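NOTA DE PRENSA – para difusión inmediata

Stular abre en marzo su segunda convocatoria de cocina de aprovechamiento para comedores escolares

2019-01-30. Stular, la distribuidora de fruta y verdura de temporada, abre en marzo la segunda edición de Tindach, su programa de cocina de aprovechamiento para comedores escolares. Plazas: 144. Inscripción gratuita, por orden de llegada.

La primera edición se llenó antes de lo previsto y dejó lista de espera. Este año, más grupos y horario de tarde, que es lo que pedían las cocineras. Cuatro módulos: caldos y fondos, verdura de hoja, pan del día anterior y legumbre. Cada módulo se puede hacer suelto, aunque se recomienda empezar por el de caldos.

"El año pasado nos pedían recetas y lo que faltaba era planificación. Qué se compra, cuándo, cuánto se guarda", explica Eluned Bellis, directora de Tindach. "Ahora la primera hora de cada sesión va de eso, de papel y lápiz. Luego ya se cocina."

Las clases las imparten Behrouz Dehghan y Ustyna Harasym, los dos con años de comedor a sus espaldas. Dehghan repite con pan y legumbre. Harasym se incorpora esta edición y lleva los otros dos módulos, incluido el de hoja – acelga, espinaca, las hojas verdes del puerro que casi siempre se tiran.

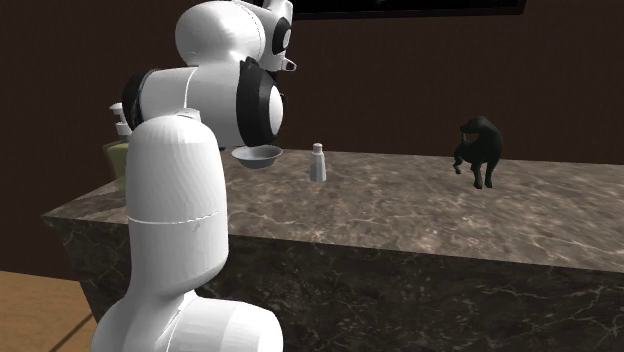
El recetario de la primera edición, coordinado por Keyvan Moradi, se publica también en marzo. Son 210 recetas con cantidades para comedor grande y para comedor pequeño, alérgenos marcados y una tabla de conservación al final. Edita Rindska. Los centros inscritos lo reciben sin coste, el resto puede pedirlo a la editorial. Habra versión en PDF, fecha por confirmar.

Novedad: la cooperativa Ghorbani aporta la legumbre seca de todas las sesiones y abre su almacén a los grupos que quieran visitarlo. Visitas con cita, máximo un grupo por mañana.

"Con más de 248 solicitudes el año pasado no podíamos quedarnos igual", señala Siamak Nouri, responsable de formación de Stular. "Tampoco queremos grupos enormes, en un grupo enorme la mitad mira y no toca la olla."

Pueden inscribirse cocineras y cocineros en activo, ayudantes y personal de compras de los centros. No hace falta titulación. Sí carta del centro, firmada. Delantal y calzado cerrado por cuenta de cada uno, los cuchillos los pone la organizacion.

Bases y formulario en la web de Stular. Para entrevistas con el profesorado o ejemplares de prensa del recetario, escribir al departamento de comunicación e indicar medio y fecha de cierre.

Contacto de prensa: Comunicación Stular, a la atención de Siamak Nouri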